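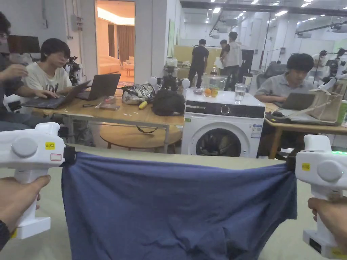 4. Recording a Two-Handed Cloth Task

This section covers the first recording with a pair of Wotano hand-held grippers and the Visura recording software. Complete Section 3 (Charging and Pairing) before you begin. Both grippers must be paired to the same host computer.

4.1 Preparing the work surface

1. Use a flat table with a plain, matte top. Avoid glass and polished metal.
2. Clear the area in which the cloth will be handled. Keep cups, cables and tools outside it.
3. Choose a garment that contrasts with the tabletop. Dark cloth on a pale top gives the most reliable edge detection.
4. Lay the garment on the table with the hem toward you. It does not need to be smoothed first.

Note: People and furniture in the background do not affect tracking. Direct sunlight on the table does. If shadows cross the work surface in the afternoon, close the blinds or move the table.

4.2 Starting a session

1. Connect the Visura dongle to the host computer and start the software.
2. Select New Session, then Two-Handed, then Soft Goods.
3. Enter a task name. Names are limited to 80 characters and cannot be changed after the first episode is saved.
4. Pick up both grippers by the handles, one in each hand. Keep sleeves and cuffs clear of the jaws.
5. Close both jaws fully, then open them fully. The software stores these two positions as the jaw limits for the session.
6. Hold both grippers still above the table until the session window reads READY.

If the window reads LIMIT ERROR, check the jaw pads for lint or thread and repeat step 5.

CAUTION: Do not put fingers between the jaws while a gripper is powered on. Let go of the handle before you remove caught fabric by hand.

4.3 Recording an episode

1. Press the space bar on the host computer, or the foot switch if fitted.
2. Move the open jaws to the two upper corners of the garment.
3. Close both jaws on a single layer of cloth. Take in enough fabric to fill the front half of the pad.
4. Lift slowly, then move the grippers apart until the top edge is straight. Stop when you feel resistance.
5. Carry out the fold or placement described in your task sheet.
6. Open both jaws, raise the grippers clear of the cloth and hold still.
7. Press the space bar or foot switch again to end the episode.

Episodes longer than 417 seconds are split into two files. The files are joined again on export.

CAUTION: Do not pull on cloth after the top edge is straight. A hard pull can shift the jaw pads on their backing and make the stored limits wrong for the rest of the session.

Note: The lower part of the garment may rest on the table or hang over its edge. Wrinkles in this area are acceptable. Do not stop an episode to correct them.

4.4 Checking and saving

1. Play back the episode at normal speed.
2. Confirm that the left and right jaw traces both show a close and an open event.
3. Select Keep or Discard. Discarded episodes are deleted at once and cannot be recovered.
4. After the last episode, select Close Session and wait for the progress bar to clear before unplugging the dongle.

A session holds up to 500 episodes. When the limit is reached, start a new session and repeat the jaw limit procedure in 4.2.

4.5 Jaw pad service

Inspect the pads at the start of each working day. Wipe them with a dry, lint-free cloth. Do not use alcohol or solvent cleaners.

Replace the pads after 3,000 grip cycles, or earlier if the surface is smooth to the touch. The cycle count for each gripper is listed under Device, Wear. Replace both pads on a gripper together and reset the counter. Pad kits are supplied in pairs by Pichler; quote the part number on the inside of the carrying case lid.

For one-handed tasks, go to Section 5.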